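On the Merits of the Plain Tray

The Tridville household service office has for some years advised residents to sort small belongings at a clear table before putting anything away. The advice is sound. It is also incomplete, as it says little about what the belongings should be sorted into, and residents are left to buy whatever the stores promote that month.

This office has come to favor two ordinary articles: the open plastic tray and the zip-top bag. A tray holds what is used daily and can be rinsed in the sink. A bag holds what would otherwise drift to the bottom of a drawer.
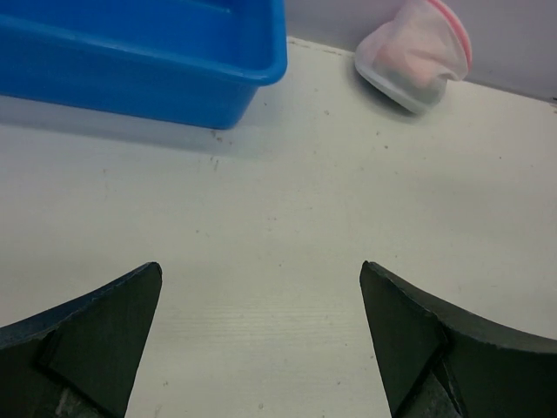

Objections have been raised. Brenda Staniforth, writing in the September circular, argued that bags encourage people to keep things they should discard. There is some justice in this – a sealed bag is easily forgotten – and we would ask residents to open each one at least 2 times a year. We do not accept her further claim that lidded boxes are the better choice. A lid invites stacking, and the lowest box in a stack is seldom opened.

The office therefore recommends that the guidance be amended before the spring mailing, and that trays be named in it.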